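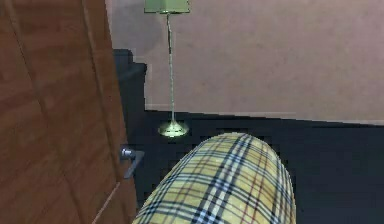 Drinberg open day – did anyone else go?

Forum: Home and Service Robots > Events and visits

plokfan_east
Posted 1st May

Good evening to all. I was yesterday at the open day in Drinberg, where the Jelico people showed their household robot and also the simulation in which it learns. I promised in the other thread to write a report, so I try it now. English is my third language, please forgive the mistakes.

The visit was in groups of 17 persons and each group had one guide. First we were led to the screen room. There they let the program run on a big monitor and explained how the robot practises with doors, lamps, cushions and other things of a normal home before it is allowed near the real ones. The guide told us that the library has 2,364 doors in it. I asked whether these are different doors or the same door with different colours, and he said that a door counts as different when the handle, the hinge side or the weight is changed. Colour alone does not count. I found this a correct answer.

After this we went to the hall, where a real robot had to open a real door with a lever handle. It made four attempts while my group was watching. In two it opened the door fully. In one it pressed the handle down but did not pull enough, and the door closed again. In the last one the hand slipped from the lever and an employee pressed the stop button. They did not hide this and I respected it.

My opinion: a good visit, but the screen room was too long and the hall was too short. I would have liked to stay there the whole afternoon.

tin_kettle
Thanks for the write-up, very clear. Two out of four on a lever handle does not impress me, I'm afraid. My neighbour's dog can do it every time. Did they say what the success rate is when there are no visitors?

plokfan_east
They did not give a number for the real door. I asked it. In the simulation they have a number, but the guide said himself that one should not carry it over to the hall, and so I do not repeat it here.

The dog has practised longer, I suppose.

moss_and_gears
I went in the morning group and saw it differently. Ours got the door open three times and the fourth was not tried because the battery was being changed. So perhaps you were unlucky. Or we were lucky.

What bothered me was the graphics in the screen room. For a company that sells the future, the pictures were very rough. Steps on every edge, dark corners where you could not tell a cupboard from a shadow. My son's games look ten times better. How shall a robot learn what a room looks like from that?

plokfan_east
I had the same thought at first, but I must defend them a little. The guide explained that they run 250 rooms at the same time on one machine, and when the picture is small and simple the program is much quicker. For learning how far the handle goes down, beauty is not needed. The shape and the movement of the handle must be right.

moss_and_gears
For the handle, yes. But the robot must first find the handle, and for this it needs its eyes. If it has seen only coarse handles it will look for coarse handles. I don't believe that part of the story.

uchida_owner
Can I come in here, as I have had the older Uchida arm at home for a while and I train it in a free simulator in the evenings. Both of you are right in part. A rough picture is not a problem by itself. It becomes a problem when all the rough pictures are rough in the same way. What you want is much variety – different light, different wood, patterned cloth, plain cloth, lamps standing in stupid places. Then the program stops caring about the surface. If Jelico changes these things from room to room, I would not worry about the stepped edges.

Did anyone see whether the light changes between the rooms?

plokfan_east
Yes, they showed this. The guide pressed a key and the same room came again with another light and another wall colour. He did it several times, quite quickly. The furniture also moved. What did not change was the height of the handle, and when I asked, he wrote it down on his paper. I do not know if it was a politeness or if he really will look at it.

tin_kettle
That would explain your slipped hand though. If the door in the hall has its handle a little lower than the ones on the screen, the robot grips the end of the lever where there is nothing to hold.

uchida_owner
Possible, but I would be careful. It can also be the finger pads. Mine slip on metal handles when there is dust on the rubber, and I wipe them before each session with a damp cloth. On a day with so many visitors the pads will not stay clean for long.

brackenhill
A practical question from someone who wants to go next time. I am in a wheelchair. Is the hall reachable, and is one allowed near the robot?

plokfan_east
The hall is on the ground floor and there is no step at the entrance. The screen room is one floor higher, there is a lift, but it is small and we had to wait for it. Near the robot one is not allowed. There is a yellow line on the floor and everybody stays behind it. From the line you see the door well, only the people in the second row see little. I would write to them before and ask for a place in front. They answered my own letter in two days.

brackenhill
Thank you, this is what I needed. I would be one of the persons for whom such a robot is made, and I have to say that a door that opens two times from four is for me worse than no robot. If it does not open, I am standing in front of it with a machine in the way.

plokfan_east
I understand this completely, and I wish you had been in my group to say it. The questions were mostly about price and about how quick it is. The question what the robot does after it has failed was not asked, also not by me. In the hall it simply stood still until the employee came.

moss_and_gears
In our group someone did ask that, a lady at the back. The answer was that it should drive backwards and free the doorway, but that this function was switched off for the open day because of the yellow line. Take it as you like.

tin_kettle
I take it with salt.

uchida_owner
It sounds reasonable to me. You don't want it rolling backwards with people behind it. But then they could show it on the screen, where it hurts no one.

plokfan_east
Good idea. I will write this to them, together with brackenhill's point, if you agree. The next visit is planned for December and they said that the Plokon model, the one with the longer arm, should be ready to be shown then.

brackenhill
Yes, please do. You may use my words as they are.

moss_and_gears
"Should be ready" was also said last year. But I will go again, the soup in the canteen was good. Does one have to register again or are we still on the list?

plokfan_east
One must register again. The form is not open yet. I will put the link in this thread when I have it.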